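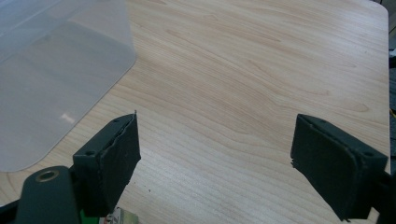

Unit 4 handout: Timber movement in furniture
Revised 30 Jan 2026

Wood takes up and gives off moisture until it balances with the air around it. As it does, it swells and shrinks. Along the grain the change is small enough to ignore. Across the grain it is large, and greatest in the direction tangent to the growth rings.

Worked example. A solid top is 1000 mm wide. Between a humid summer and a heated winter it loses 2 per cent of its width across the grain. Movement is 20 mm. A top glued hard to its rails cannot take this up and will split or pull the joints.

Ways to allow for it:
Slotted screw holes, long axis across the grain
Timber buttons in a grooved rail
Figure-eight plates, recessed into the rail
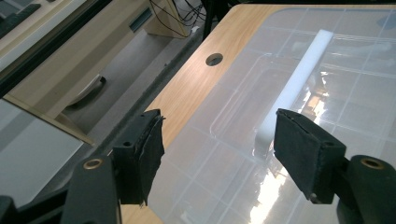 Finish slows the exchange of moisture but does not stop it. Coat both faces. A board sealed on the top only will cup as the bare side keeps changing at its own rate.

Veneered panels move much less than solid timber. Fix them directly, but check the edges for lifting if the room goes above 80 per cent relative humidity.

For the Keluson table exercise, use the drawings from Unit 3. Rails are 80 mm deep. Mark your button positions before you cut the groove. Colour-code face sides in pencil, not ink.

Reading: Espinoza, chapter on seasoning. The Woron tables are at the back.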